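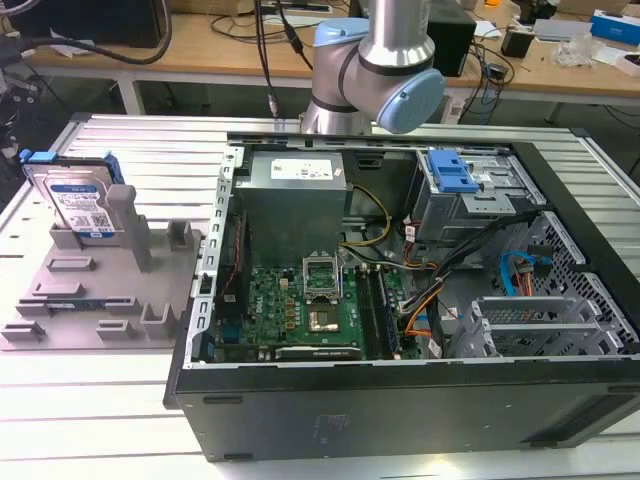 Revisión de la torre antes de volver a montar — taller de Pelgate

Os dejo la lista que uso yo cuando tengo un equipo abierto y me toca decidir si se cierra, se limpia otra vez o se va a piezas. La empecé copiando la de Dalibor Šťastný y ya no se parece en nada (perdona, Dalibor). Donde pone "bien" es que lo he mirado yo. Donde pone "pendiente", por favor, que alguien lo mire y ponga sus iniciales al lado.

Equipo: torre de sobremesa Dell, negra, ficha 1851
Destino: aula de Clolcombe, si pasa
Revisa: Sumaiya Miah

1. ANTES DE TOCAR NADA

[x] Cable de corriente fuera. Bien. Y fuera del todo, no "apagado en la regleta", que ya tuvimos esa conversación.
[x] Botón de encendido pulsado unos segundos con el cable quitado. Bien.
[x] Pulsera antiestática puesta y pinzada a metal sin pintar. Bien. La azul tiene el elástico dado de sí, yo cogí la otra.
[x] Torre tumbada, estable, sin tapa lateral. Bien. La mesa de perfiles de aluminio va estupenda para esto, pero ojo con los tornillos pequeños, que se van por las ranuras y luego hay que pescarlos con el imán. ¡Usad el platillo!

2. FUENTE DE ALIMENTACIÓN

[x] Etiqueta presente. Bien.
[x] Tornillos traseros apretados. Bien, había uno flojo y ya no.
[ ] Prueba con el comprobador. Pendiente. No la abráis bajo ningún concepto, aunque haga ruido. Si hace ruido, se cambia y punto.
[x] Cables amarillos y negros sin cortes ni partes tostadas. Bien hasta donde llego a ver, pero hacen una curva hacia la placa y me gustaría que otra persona los repasara con la linterna.

3. PLACA Y ZÓCALO

[x] Procesador retirado. Bien. Está en su cajita, con el número de ficha.
[ ] Contactos del zócalo. Pendiente, y es lo que más me preocupa de toda la hoja. El soporte metálico está levantado y los contactos dorados quedan al aire, así que nada de pasar la manga por encima, ni el café, ni el destornillador. Hay que mirarlos con la lupa y con luz de lado, despacio. Si veis alguno torcido, no lo enderecéis por vuestra cuenta: avisad a Ebere Nnaji, que tiene mejor pulso que yo.
[ ] Tapa protectora del zócalo. Pendiente. No encuentro ninguna que encaje y la he pedido a Cistar.
[x] Condensadores sin hinchar y sin manchas alrededor. Bien.
[ ] Pila de la placa. Pendiente de medir. Si guarda mal la hora, cambiarla directamente, son baratas.

4. MEMORIA

[x] Ranuras sin módulos. Bien, los saqué para probarlos aparte.
[x] Pestañas de los extremos enteras. Bien.
[ ] Módulos probados. Pendiente, uno a uno y después los 2 juntos. Anotad cuál estaba en cada ranura.

5. DISCOS Y CABLEADO

[x] Pestillo azul del soporte de unidades, sin grietas. Bien. Suele romperse si se tira de él con prisa — se levanta con suavidad y ya sale.
[ ] Manojo de cables naranjas y negros. Pendiente de recoger. Antes de cerrar tienen que quedar sujetos y lejos de cualquier ventilador, y que no los pille la tapa.
[ ] Borrado del disco, con hoja firmada. Pendiente. Sin esa hoja el equipo no sale de aquí, me da igual la prisa que tengan en Clolcombe.

6. CHAPA Y LIMPIEZA

[x] Cantos sin rebabas. Bien, aunque el borde con las ranuras rectangulares raspa un poco. Guantes finos si vais a meter la mano por ese lado.
[ ] Repaso de polvo con brocha. Pendiente. Aire comprimido a ráfagas cortas, y el ventilador sujeto con un dedo para que no gire.
[ ] Adhesivo de la carcasa. No lo despeguéis hasta que Mehwish Minhas lo haya copiado en la ficha.

RESULTADO POR AHORA: no apta para cerrar. Me falta sobre todo el zócalo y el borrado.

Comentarios

Ebere: Lo del zócalo lo miro mañana a primera hora, con la lupa buena. Dejadla tumbada como está, no la pongáis de pie.

Mehwish: ¿El número de serie va en la ficha vieja o en la de Dauda? Tengo las dos abiertas.

Sumaiya: En la de Dauda, la vieja ya solo la guardamos. Y si te sobran bridas de las cortas, déjame unas pocas en el cajón, que las gasté todas en agosto.

Taller de Pelgate · Contacto: pregunta por Anwara Sivakumar en recepción · © Taller de Pelgate · Volver arriba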